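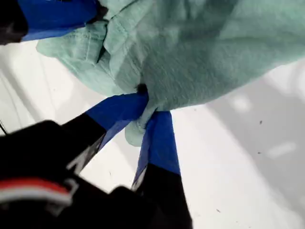
Heriberto Huerta remarks that a household towel is the one textile most people judge every day and almost never choose with care. His remark comes from a set of lectures given to first-year students of textile care, and it has been kept at the head of this chapter because the chapter is largely concerned with testing it. Huerta went on to say that buyers feel a towel in the store, before its first wash, and that the hand of the cloth at that moment tells them very little about how it will behave a year later.

CHAPTER 4
Absorbent Cloth in the Home

After studying this chapter, you should be able to:

Explain how a woven or knitted cloth takes up and holds water
Distinguish terry, brushed, and flat-woven constructions
Describe the effect of finishes, detergents, and drying methods on absorbency
Carry out a simple drop test and record the results
Recommend a care routine for household towels

Key terms: absorbency, capillary action, finish, hem, loop pile, nap, selvage, terry, wicking

4.1 Introduction

Chapter 3 dealt with cloth that is worn. The present chapter turns to cloth that is used: bath and hand towels, dishcloths, cleaning cloths, and the small squares sold for the care of infants. These articles share one main purpose, the removal of water from a surface, and they are washed more often than almost anything else in the home. A shirt may be worn and laundered once a week. A kitchen towel in steady use may pass through the machine two or three times in the same period, usually at a higher temperature and in the company of whatever else happens to need washing.

The frequency of laundering has consequences that are easy to overlook. Fibers are shed with every cycle. Hems tighten or loosen at a different rate from the cloth they enclose, so that a towel that was once square begins to pucker along its edges. Colors lose depth, pale shades less visibly than dark ones. Residues from detergent and softener build up on the fiber surface. A student who understands these changes will be able to explain most of the complaints that customers bring to a laundry or a linen supplier.

4.2 How Cloth Takes Up Water

Water enters cloth in two ways. Some of it is drawn into the fiber itself. Cotton, linen, and other plant fibers readily accept water in this manner and swell as they do so. Polyester accepts very little. The rest of the water, and in most towels the greater part, is held in the spaces between fibers and between yarns. It moves into those spaces by capillary action, the same process by which liquid climbs a narrow tube.

It follows that the arrangement of the yarn matters as well as the fiber from which it is spun. A tightly twisted yarn leaves narrow spaces and holds a modest amount of water. A loosely twisted yarn opens more readily, takes up more, and feels softer against the skin — but it also sheds more lint and wears out sooner. Manufacturers must settle on a degree of twist that gives an acceptable balance, and the choice differs according to the market for which the towel is made.

The surface of the cloth also plays a part. In terry, extra yarn is woven into standing loops on one or both faces, and the loops greatly increase the area in contact with water. In brushed cloth, the surface fibers are raised by wire rollers to form a nap. Brushed cloth is soft and somewhat fuzzy to the eye, and it feels warm because air is trapped among the raised fibers. Flat-woven cloth has neither loops nor nap. It holds less water for its size, dries quickly, and is preferred for glassware, where lint is unwelcome.

4.3 Hems and Edges

The lengthwise edges of a woven cloth are finished on the loom and are known as selvages. The cut ends have no such protection and must be hemmed. In the ordinary method, the raw edge is turned under 2 times and secured with a line of lockstitch. Larger towels may carry an additional line of stitching or a short backstitch at each corner, where strain is greatest.

Hems dry more slowly than the body of the cloth, as several layers lie together. A towel that seems dry in the center may still be damp at its ends, and a towel folded away in that condition will soon develop an odor. Students working in a laundry should form the habit of checking the hem before folding.

4.4 Finishes and First Washes

New towels are often treated with a softening finish before they leave the mill. The finish improves the feel of the cloth on the shelf and tends to repel water. For this reason a new towel may appear to push water across a counter without taking it up. The condition is temporary in most cases and is corrected by laundering without fabric softener.

Case Study: The Osska Linen Room

The residence hall at Osska replaced its entire stock of hand towels one January. The order, placed with the firm of Brulturer, came to 896 pieces. Within days the housekeeping office had received complaints that the new towels did not dry the hands. The supervisor set aside 72 towels and had them washed in warm water with a half measure of detergent and no softener. The remainder were laundered according to the usual routine, which included softener in every load.

After several washes, the towels in the smaller group absorbed a drop of water on contact. Those in the larger group continued to bead. The office then discontinued softener for all towels, and the complaints ceased over the following weeks. The supervisor noted in her report that the towels had been blamed for a fault that lay in the laundering.

Points for discussion. What should the supplier have told the residence hall at the time of delivery? Was the smaller group large enough to justify a change in routine? Would the same treatment have been suitable for towels made of a cotton and polyester blend?

4.5 The Drop Test

The drop test is a simple means of comparing the absorbency of cloths. It requires a dropper, water at room temperature, a watch that shows seconds, and an embroidery hoop or other frame. The cloth is stretched in the hoop so that it lies flat without strain. The dropper is held a short distance above the surface, and a single drop is released. Timing begins when the drop meets the cloth and ends when the surface of the water no longer reflects light.

The test is repeated at several places, and the times are averaged. Places near a hem or a crease should be avoided. If the drop has not been absorbed after one minute, the result is recorded as 60+ and the test is ended. Samuel and Brakov, whose laboratory manual is used with this course, recommend 16 drops for each cloth where time allows.

Records should show the fiber content given on the label, the type of surface, the number of times the cloth has been washed, and the products used in washing. A result without this information is of little value to a later reader.

Laboratory notebooks for the first drop test are to be handed in on Tue 10 August. Section 4.6 takes up drying methods, beginning with line drying and the stiffness that commonly results from it.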